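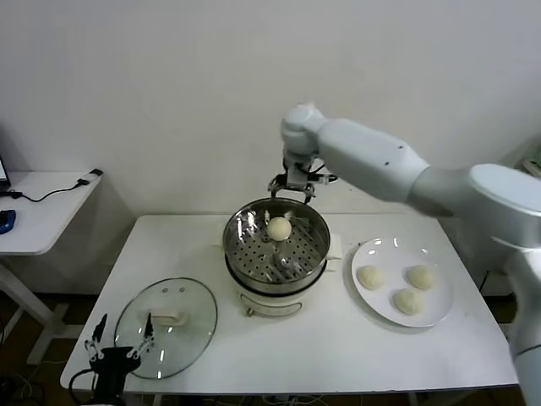
Steamed bun firm promises "no soggy bottoms" - Bredley shoppers may want to wait and see

A Bredley food business says it has found the answer to soggy steamed buns, and would like the town to pay a little more for it.

Kamolrat, which has sold frozen and fresh buns from a unit behind the old bus depot since last year, will start selling a plain steamed bun under the name Siltano in May. It comes in a bag of five with a sheet of printed instructions, and the firm says that anyone with an ordinary electric steamer can get "the same bun we would serve you ourselves".

That is a large claim for a small bun. Home steamers are not all alike. Some run fierce and some barely manage a mist, and the lids drip. Anyone who has lifted one off a batch of buns knows the grey, dimpled tops that come of water falling back on the dough.

Nuanchan Wattanapong, who founded Kamolrat and writes the recipes, is sure hers can take it. The dough has less sugar than most, she said, and rests longer before it is shaped. She also wants people to cook fewer at a time.

"People fill the tray because they are hungry," she said. "Then the buns swell and stick to each other and they blame me. Put in one or two. Leave the rest on a plate until there is room."

The kit she recommends is the sort many homes have already: a steel tray with holes in the bottom, an electric base with a dial, a glass lid. Each bun sits on a small slip of paper so that it does not glue itself to the metal. The slips come in the bag, and Kamolrat makes a good deal of this on the label, though a strip of baking paper and a pair of scissors would do the same job for next to nothing.

The steaming itself is less settled than the label suggests. The instructions give one time for all steamers and tell the cook to start counting "when the steam is strong", with no word on how strong that is. Asked about this, Ms Wattanapong said people would learn it after a bag or so. At the planned price, a bag or so of practice is not what most shoppers have in mind.

Then there is the question of looks. The picture on the draft packaging shows a bun as round and smooth as a golf ball. Plenty of perfectly good home-steamed buns come out a bit wrinkled and more cream than white. Ms Wattanapong agreed that the picture was "on the hopeful side" and said it might be changed before the first bags are printed. She would not say when that was.

Kamolrat says it tested the bun in 40 homes and that nearly all of them asked for more. It has not published the results, and could not tell us how many of the homes belonged to friends or family of staff. Nor did it ask the testers to try a rival bun alongside, so we know that people who were given free buns liked having them. Few will be surprised.

None of this makes it a bad bun. We tried a batch at the unit and it was soft all the way through, with a clean taste and a dry enough base. But it was cooked by people who steam buns for a living and know to the minute when to take the lid off. A kitchen in Bredley at half past six, with the children asking how much longer, is a different sort of test, and one we would like to see.

Shops seem to be holding back too. So far the only one to place an order is Stallance, the grocer by the market, which has taken 885 bags. That sounds like a lot until you learn that the order is on sale or return, so anything left on the shelf goes back to Kamolrat. A member of staff at Stallance said the shop was "happy to give it a go" and had not yet decided where to put them.

There are also plans for a filled bun, with red bean first and perhaps pork later on. Ms Wattanapong said the plain one had to be right before she would sell any other. On that point at least it is hard to argue with her.

Kamolrat will steam buns for shoppers at the Stallance entrance on the first morning of sales, from 10am. Visitors may like to ask for one that has been left to stand for a few minutes, and look underneath it before they buy.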